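Filed under: Home & Kitchen, Small Talk

Okay friends, a little thread about clearing up after supper, which I have been putting off writing almost as long as I put off the clearing up itself.

My mother-in-law, Zubaida, taught me to bring everything back on one tray. I used to make trip after trip with a cup in each hand — never again!

Scraps first, always. I scrape the plate before anything goes near the rack, and I'm a bit of a nag about it at home.

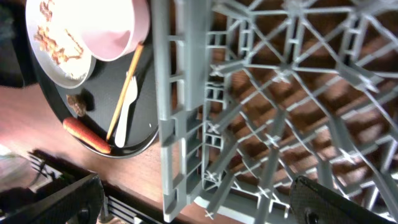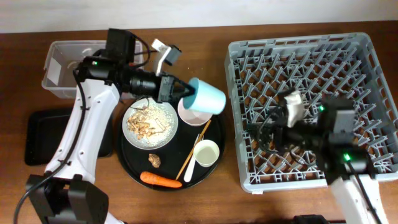 Rice is the one that gets me. If it dries on the plate you'll be scrubbing until June, so give it a soak in cool water while you deal with the cups and bowls.

Kausar asked what I do with leftover bits. Anything nobody touched goes in the fridge for lunch, and the rest goes in the compost pail by the back door. Now tell me how you all do it, I do love hearing!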